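3.2 Sorting procedure

The sample consists of 265 picture books for ages four to eight, all bought by the Donnelly branch library before April. We left out board books and activity books, as their text is too short for our questions. Each title was read by two coders, who worked separately and wrote their answers on a paper form. When the answers were different, the coders read the book again together - in 106 cases this was necessary, most often for stories where the main character is an animal. 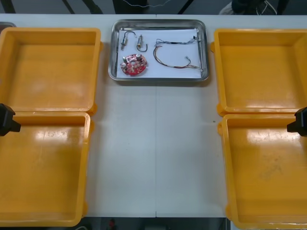

Figure 2. Sorting table.

The category of a book was decided by its main character and not by its author. We used four categories: characters of color, white characters, animals, and objects or other beings. For each category there was one bin, and the four yellow bins stood on the white table in two pairs, as in Figure 2. A book with two main characters of equal weight was entered twice in the form, but it was put only in the bin of the character who is named first. We are aware that this rule is simple, and we come back to it in Section 5.

The publisher was recorded in the same form. Small presses such as Karkasero and Skevent were kept as separate entries, while imprints of a larger house were joined under the name of the house. For reprints we took the year of the first edition, also when the pictures were made new.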